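Drirneo home arm build — progress note for Olow
Friday, January 7, 2022

Quick one, full accounts to follow. Both arms up, buns-to-plate job is what we're testing on.
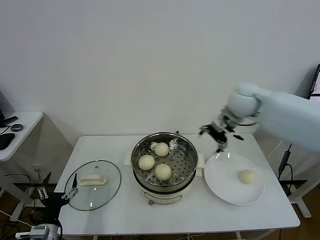
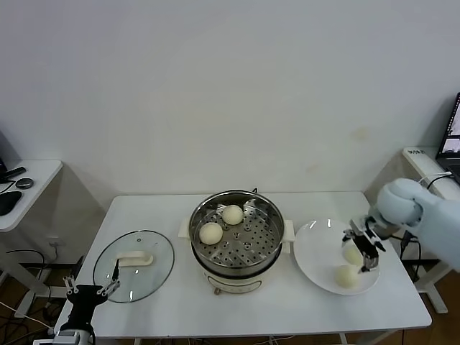
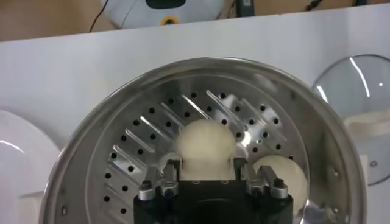 Spend so far 2,202 of the grant, 811 of that on the Unwood finger sets. Bit over what I'd put down, sorry. Grip is the main worry still — the wrist view with a bun squeezed between the two fingers is the one I keep going back to, second bun nearly touching the right finger so not much room to open up. Want thinner contact plates. Agarwal quoted 80 for a pair, have'nt ordered yet.

Next: force limit on the left hand, tidy the cabels under the table, log more runs. Lid lifting not started propery. Still aiming for June. Need a yes on the 80 please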